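Picking up laundry with a gripper: what worked at Urton

We tried two sets of gripper fingers on clothes over most of September, the Rokis pair and the Menon pair, both on the same arm and the same controller. If you are setting up something similar at home or in a small workshop, these points may save you an afternoon.

Start with thick, soft things. A sports jersey or a tea towel gives the fingers a fold to close on. Thin shirts laid flat are much harder - crumple them first.

Open the fingers wide before the approach and lower them slowly. We ran at 62 per cent speed and dropped far less than at full.

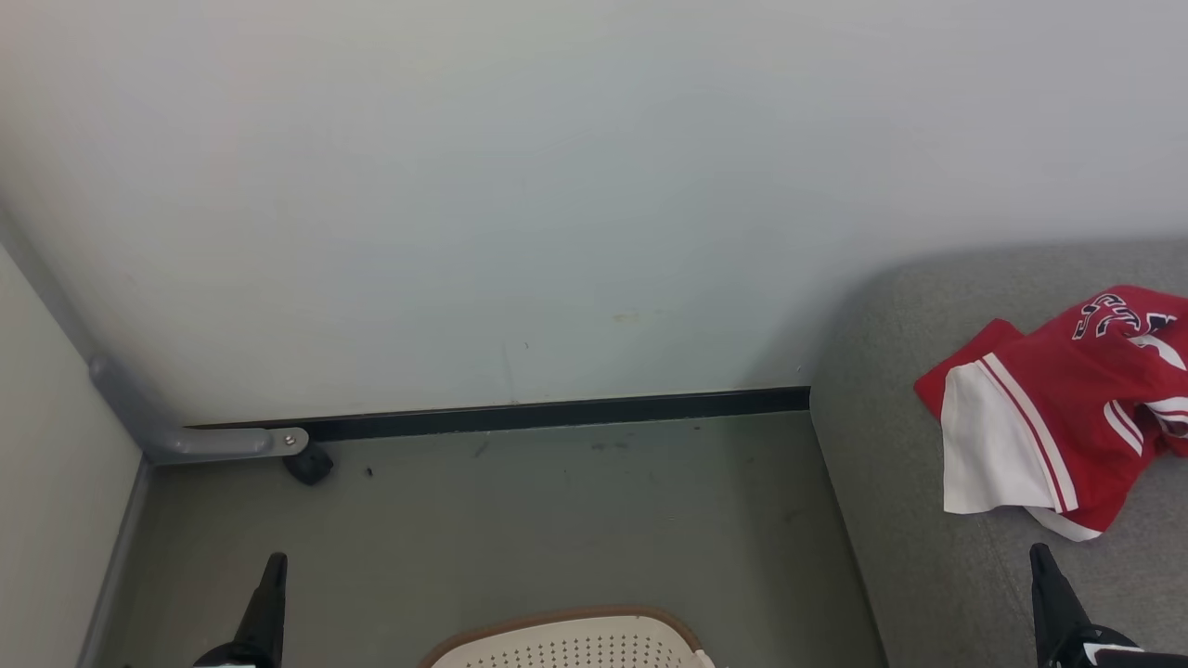
Tapered fingers get under a fold more easily, but they also catch on stitching. Check the tips every 220 picks and wipe them with a dry cloth.

Set the camera exposure by hand if you work near a pale wall. Left on automatic, ours kept making dark fabric too dark to find the edges.

Tie the cables back at the wrist. Setsuko Okabe uses a strip of hook-and-loop tape, loose enough to slide.

The Menon fingers cost 79 pounds a pair and are the ones we kept. Akihiko Yoshida still prefers the Rokis for socks.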